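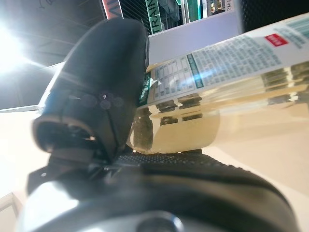 Last updated: May 4, 2022

We use cookies to see which pages people read. By staying on this site you accept this. OK / Read more

Atieno Mosoti has sorted drink bottles for 13 months, first in her own kitchen and now for the Minton refill shop, where she runs the returns shelf. She takes in nearly 2,000 bottles in a normal month. December is heavier.

I asked her what she looks at first when a bottle comes in.

"The label," she said. "People think I'm checking for dirt. I'm reading."

She wants to know how much of the bottle the label covers. A wrap-around label with columns of small type takes up most of the side, and under it you can't tell if the plastic is scratched. She peels those before anything else. Short labels can wait until after the soak.

"If it comes off in one piece, good. If it tears, I put it in the Tuesday tub and forget about it for a day. Scraping is how you ruin a bottle."

Her own kitchen is still where she tries things out. The counter there is kept clear except for what she is working on that morning, and she lines up bottles by cap size.

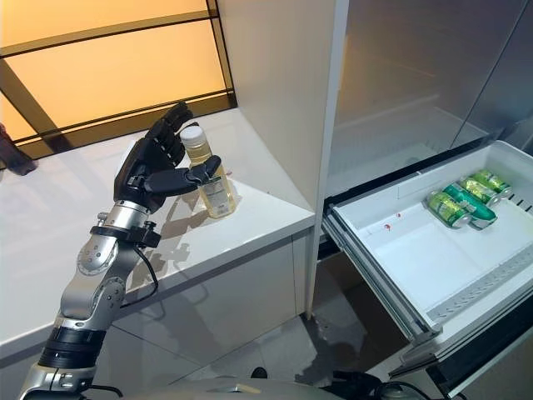
Caps are the part she gets asked about most. The shop keeps 6 sizes in jars, and Mosoti says the ribbed ones are easier for customers with sore hands. A white ribbed cap like the one on the bottle of pale yellow drink goes in the second jar if it fits the gauge. She doesn't sort by color, although her coworker Mutua Kashindye would like her to.

"Mutua wants it to look nice," she said. "I want to find the cap."

She is also strict about what people put back in. Clear plastic is for cold drinks only, used within two days and kept out of the sun. Oil goes in glass. She has turned down bottles that smelled of cleaner, and one customer, Myfanwy Morgan, now brings hers in with a note taped on saying what was in each.

I asked if the work gets dull. She thought about it.

"The rinsing does. I put the radio on."

The shop plans to add a second shelf once the Muli Street store opens. Mosoti has asked for a deeper sink.

Recent
Erasto Wanyama on fixing a dripping tap
What fits in a narrow pantry
Jar lids: which ones to keep

Contact us | Copyright 2022 Darkden Home Pages | Back to top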